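4.2 Falten auf weichem Untergrund: Strick als Problemfall

Die in 4.1 beschriebenen Haushaltsprotokolle erfassen vor allem glatte Ware, also Hemden, T-Shirts, Bettwäsche. Strick lief anfangs nur mit. Erst bei der zweiten Durchsicht fiel auf, wie stark die Einträge hier auseinandergehen. Deshalb dieser eigene Abschnitt, kürzer als geplant.

Grundlage: 1.832 protokollierte Faltvorgänge aus 29 Haushalten in Brutunville und Murndale, Erhebung im März. Notiert wurden jeweils Art des Kleidungsstücks, Ort des Faltens, Form des fertigen Stapels und der spätere Ablageplatz (Fach, Schublade, Kiste). Kleiderbügel sind ausgenommen, dazu Abschnitt 5. Die Kodierung folgt Santoro und Colombo, mit zwei Änderungen: "gerollt" und "umgeschlagen" werden getrennt geführt, und der Untergrund hat jetzt eine eigene Spalte.

Zum Untergrund. Tisch, Bügelbrett, Bett, Schoß, freihändig. In der Vorstudie war das Bett unter "sonstige" abgelegt, ein Fehler, der sich erst beim Nachkodieren zeigte. Gerade Pullover werden offenbar gern auf dem Bett gefaltet, auch in Haushalten mit großem Tisch. Die Befragten nennen Platz und Nähe zum Schrank. Eine Teilnehmerin aus Murndale: der Tisch sei "für die Küche da". Mehr war dazu nicht zu erfahren.

Was macht das Bett anders? Erstens gibt es nach. Der Stoff sinkt ein, wo die Hand drückt, die Faltlinie wandert mit. Bei Baumwollhemden kaum ein Thema, beim dicken Pullover schon: er hat selbst Volumen, die Kante legt sich als Wulst statt als Bruch. Zweitens die Reibung. Strick haftet auf gewebten Überwürfen, ein Ärmel lässt sich nicht einfach unterschieben, er muss angehoben werden. Drittens fehlt die Tischkante als Anschlag. Wer am Tisch faltet, richtet nach unserer Beobachtung den Saum fast immer an der Kante aus. Auf dem Bett übernehmen das manchmal Muster im Überwurf, Streifen, Karos, Steppnähte. Diese Beobachtung stammt von Bassi, der die Hausbesuche gemacht hat, sie ist nicht systematisch erhoben und sollte nachgeprüft werden.

Faltformen. Drei kommen im Material vor, die Benennungen sind unsere:

(a) Rechteckfaltung. Ärmel nach hinten, Seiten ein, einmal oder zweimal quer. Standard in fast allen Anleitungen. Ergibt flache Stapel, verlangt aber eine klare Mittellinie.

(b) Umschlagfaltung. Eine Kante wird dick umgelegt, der Rest bleibt flach. Der Halsausschnitt bleibt dabei oft offen sichtbar, was mehrere Befragte ausdrücklich wollen: so sieht man Kragen und Etikett, ohne den Stapel auseinander zu nehmen.

(c) Rolle. Bei Strick selten, meist Reisegepäck.

Für (b) ist die Literatur dünn. Ofori behandelt sie als misslungene Rechteckfaltung, also als Zwischenstand, den man nicht weiterführt. Das überzeugt uns nicht ganz. In mehreren Haushalten lagen Pullover in genau dieser Form auch im Fach, über Wochen, und wurden so wieder hineingelegt. Das spricht für eine eigene Endform. Andererseits: unsere Protokollanten haben nicht immer notiert, ob ein Stück gerade in Arbeit war oder fertig. Diese Lücke bleibt und läßt sich nachträglich nicht schliessen.

Der Halsausschnitt verdient eine eigene Bemerkung. Er ist beim Pullover der einzige Teil, der sich nicht flach zwingen läßt, und zugleich der, an dem sich die meisten orientieren. Rundhals steht leicht auf, man sieht ins Innere. Ist die Innenseite oder eine zweite Lage andersfarbig, wird der Ausschnitt zur Marke im Stapel: Befragte greifen nach Farbe, nicht nach Form. Das eingenähte Pflegeetikett dient einigen zusätzlich zur Unterscheidung von vorn und hinten. Wird es herausgetrennt (Juckreiz, oft genannt), fällt diese Hilfe weg, und das Ausrichten dauert laut Selbstauskunft länger. Gemessen haben wir das nicht.

Abb. 7 illustriert die Umschlagform auf einem Bettüberwurf mit breiten Querstreifen. 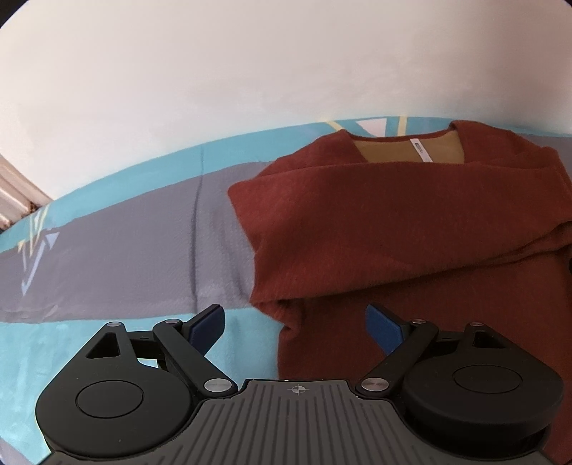 Abb. 7: Rostroter Strickpullover, flach auf dem Bett, Vorderkante als dicker Wulst schräg umgelegt. Im runden Ausschnitt senfgelber Stoff, innen ein kleines weißes Etikett.

Osvaldo Costa hat nach Lektüre einer früheren Fassung eingewandt, die Trennung von Umschlag und Rechteck sei bei dickem Strick künstlich. Jede Faltung beginne dort mit einem Wulst, und ob jemand danach weitermache, hänge am Fach und kaum an der Gewohnheit. Bei hohen Fächern bleibe der Wulst eben stehen. Er schlägt vor, die Fachhöhe mitzuerheben und die Formen erst danach zu unterscheiden.

Der Einwand ist berechtigt, zumindest teilweise. Fachhöhen liegen uns nur für wenige Haushalte vor, nachgemessen beim Abschlussbesuch, und zwar dort, wo die Leute am Samstag ohnehin zu Hause waren. Eine Auswertung darauf wäre unseriös. Gegen die Deutung spricht immerhin, dass in Brutunville auch Schubladen mit umgeschlagenen Pullovern vorkamen, und die waren flach. Wir behalten die Kategorie vorläufig bei, markieren sie aber in allen folgenden Tabellen mit Stern.

Noch zwei Punkte, die in der Auswertung nicht aufgehen und trotzdem hierher gehören. Fussel: auf hellen Überwürfen wird Strick häufiger erst ausgeschüttelt, im Protokoll steht das mal als eigener Schritt, mal gar nicht. Und die Reihenfolge: Pullover werden in den meisten Protokollen zuletzt gefaltet, wenn das Bett schon mit Stapeln belegt ist. Der verfügbare Platz ist dann ein anderer als zu Beginn. Ob das die Faltform beeinflußt, ist offen. Für die Folgeerhebung ist eine Spalte "freie Fläche" vorgesehen, grob in drei Stufen, die Protokollanten müssen das im Vorbeigehen ausfüllen könen.

Zur Kodierung der Grenzfälle siehe Anhang B. Stücke mit mehreren Lagen (Pullover mit Futter, Pullover über Hemd zusammen abgelegt) wurden als ein Stück gezählt, sofern sie gemeinsam gefaltet wurden.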